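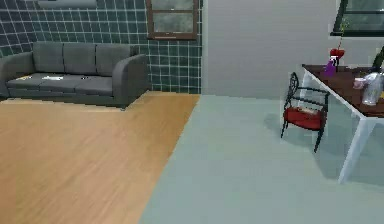 Attachment 1 — sim render, apartment scene, start pose. Sofa, chair and table are the three search surfaces.

Ticket: Planner drops small items on seats from the target list
Project: Prarnano tidy-up stack
Component: perception / scene graph
Environment: Onyshchenko simulator, apartment scene, software rendering off
Severity: medium
Status: resolved, one follow-up open

Summary

In the apartment scene the task planner is asked to collect every loose item that is lying on a seat. It should produce a target for each of the pale items on the sofa and one for the item on the red chair seat. On most resets it returns only the chair item. The run then ends with "goal satisfied" and no error in the log.

The table items are not part of this task. They are detected and kept in the graph as "on table", and the planner ignores them as it should.

Steps to reproduce

Load the apartment scene with the default item layout.
Start perception, wait for the graph to report stable.
Send the goal "clear seats".
Read the target list before the first navigation call.

Expected: targets on the sofa and on the chair.
Got: chair target only. On a few seeds, the chair target and the item near the middle of the sofa.

Log excerpt

[perception] graph stable, surfaces: sofa_seat, chair_seat, table_top
[perception] candidate c07 parent=sofa_seat h=0.004 REJECT below_min_height
[perception] candidate c08 parent=sofa_seat h=0.006 REJECT below_min_height
[perception] candidate c11 parent=chair_seat h=0.019 ACCEPT
[planner] goal clear_seats: 1 target
[planner] goal satisfied after 1 place

Update 1

Confirmed on a second machine. Ran a batch of 438 resets with randomized seeds. In 400 of them both sofa items were missing from the target list. In the other 38 the middle one got through and the left one did not. The chair item was found every time.

First thought was segmentation, as the items are flat and light and the mask edges looked soft. Dumped the masks for a handful of failing seeds. They are fine. Both sofa items have a clean mask against the charcoal upholstery, and the class label comes back as "flat object" with good confidence. So they are seen, and lost later.

Update 2

The rejection is in the candidate filter, as the log says. Each candidate has to rise at least 8 mm above its parent surface. That limit was put in when the Eten depth module was noisy and the graph kept filling up with ghost items on tabletops. A sheet of paper or a folded cloth will never pass it.

That explains the usual failure but not the 38 seeds where the middle item is accepted. Plotted the fitted plane for sofa_seat on those. The plane is tilted slightly, low at the middle and high toward the left armrest, so the middle item appears to stand taller than it is. The cause looks to be the plane fit pulling in points from the left armrest, which is only partly in view from the start pose. The right armrest is in full view and gets segmented out correctly. The left one is not, and its lower edge leaks into the seat.

So there are two separate faults:

1. Height filter too strict for flat items.
2. Seat plane biased when an armrest is cropped at the image border.

The second one was hiding the first on some seeds, and that is why the earlier report for this scene was closed as intermittent.

Update 3

Tried the quick fix, lowering the minimum height to 2 mm everywhere. Sofa items come back. Unfortunately so do the ghosts. On the floor we now get a row of false candidates along the diagonal line where the wood meets the gray-green floor. The mesh has a tiny step there and the filter reads it as a set of thin objects. The tabletop is also worse near the clear crumpled item, where simulated depth goes through the surface and comes back with scattered points.

Reverted. Do not merge the global change.

Update 4

Second attempt, branch flat-items:

Height limit is skipped when the candidate has a stable 2D mask over several consecutive frames and a color difference from the parent above threshold.
Height limit stays at 8 mm for anything parented to floor.
Candidates with a missing-depth ratio above the limit go to a "recheck" list and the planner asks for a closer view before deciding.
Plane fit drops any points within a margin of the image border.

The last one fixes the tilt. Sofa plane is now level to within the noise on every seed I checked.

Memory is up a little because we keep more mask history. The mask buffer was capped at 2,150 entries and we hit the cap once in a long session, after which old masks were overwritten without a warning. Added a warning. Left the cap alone.

Update 5

Reran the same 438 seeds on the branch. All sofa and chair targets found on all of them. No floor candidates along the material edge. The clear item on the table goes to recheck as intended and stays out of "clear seats".

One side effect: the recheck step triggers even when the goal has nothing to do with the table. The base drives toward the table, looks, and drives back before it starts on the sofa. It adds about 20 seconds per run. Correct result, wasted motion.

Update 6

Restricted recheck to candidates whose parent surface is named in the goal. For "clear seats" the table is skipped completely. For "clear table" it still goes and looks. Timing is back to where it was.

Also changed the planner message. "Goal satisfied" is now printed together with the number of rejected candidates on the goal surfaces and the reason for each. If that line had existed we would have found this in the first five minutes.

Resolution

Merged to main and picked up by the Saturday build. To get the fix, update the perception package and clear the cached scene graph — an old cache keeps the tilted seat plane and you will see the same failure again.

If you run a custom config, check that min_height is not overridden. The Stulik demo config sets it explicitly and has to be edited by hand. Remove the line or move it under the floor section.

Open follow-up

Chair seat plane is fitted from few points when the backrest scrollwork blocks part of the cushion. No failures so far, but the margin is thin from low camera heights. Moved to its own ticket. Needs a set of start poses on the far side of the table before anyone tunes it.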